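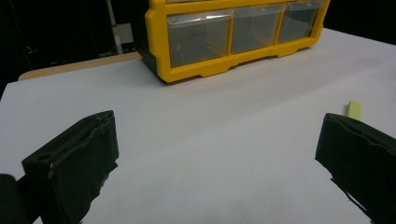 Thread on the Duckworth-style target sheet our league uses for rain-hit matches, after Dredthorpe v Brevholm went down to a recalculation that half the ground did not follow. Long one. 1/

League rules first. We do not use the full professional method. We use a printed resource table, fixed before the season, with one column per wicket lost and one row per over remaining. Every side starts a full innings with 100 per cent of its resources. 2/

The table assumes a par score for the division. It has no knowledge of the pitch, the boundary size or who is batting. A side three down with two tailenders promoted up the order is treated the same as a side three down with its openers set. 3/

Brevholm batted first and used all their overs, so their resource figure is 100. No interruption, no adjustment on that side of the sum. This is the simple case. 4/

Dredthorpe then lost 14 overs to rain in the middle of the chase, with 5 wickets down. The overs came off in one block when the umpires restarted at ten past six. 5/

The calculation at that point has three steps. Read the resources remaining when play stopped. Read the resources remaining when play restarted, same wicket column, fewer overs. Subtract the second from the first. The result is what the rain took away. 6/

Take that loss off Dredthorpe's starting resources, multiply Brevholm's total by what is left as a percentage, and drop the fraction. That is the score to tie. Add one to win. 7/

Most of the argument on the bank came from people using run rate. They divided the original target by the original overs, multiplied by the new overs, and got a much lower number. The sheet does not work like that and has not for years. 8/

The reason is wickets. A side with 5 down and few overs left has nearly all its remaining batting still usable, and can take more risk per ball. Cutting overs late costs such a side fewer resources than a straight proportion of overs would suggest. So the required rate goes up. 9/

Same stoppage with no wickets down and the sum comes out differently. Ten wickets in hand and a long innings ahead is worth a lot, and losing overs there costs more. The target falls further. Anyone who wants to check can run a finger along the row on the sheet. 10/

Second complaint: that the scoreboard showed one figure and the umpires had another. Correct. The board was showing the par score for the over just completed, which is the score Dredthorpe needed if play ended there and then. The umpires were holding the revised target. Both were right. 11/

Par moves after every over and every wicket. Target only moves when overs are lost. The board has one slot for both, so the operator has to pick. I would label it, in paint if need be. 12/

Third: the scorers' app. The Lagman app rounds at each step. The printed sheet rounds once, at the end. Over a single stoppage the gap is usually nil and sometimes one run. Under league rules the printed sheet wins. Trukik, which a few clubs use, rounds once and agreed with the sheet. 13/

I fed both apps 1000 made-up stoppages over the winter, using the same table. Every disagreement was by a single run, and every one came from the intermediate rounding. Lagman has a setting for it – under match rules, second page, off by default. Switch it on before the toss. 14/

Where I do think the sheet is weak is short games. Once an innings drops near the minimum overs, the par assumption does a lot of the work, and our par is out of date. Totals in the division have gone up and the table has not. 15/

That matters most when the side batting first is the one interrupted, as the par figure then goes straight into the target. It did not apply here. Brevholm had their full innings. 16/

So the recalculated target was right, and Dredthorpe fell short of it. The par figure is up for review in October. If your club has old scorebooks with complete first innings in them, the totals and overs faced are all I need. 17/17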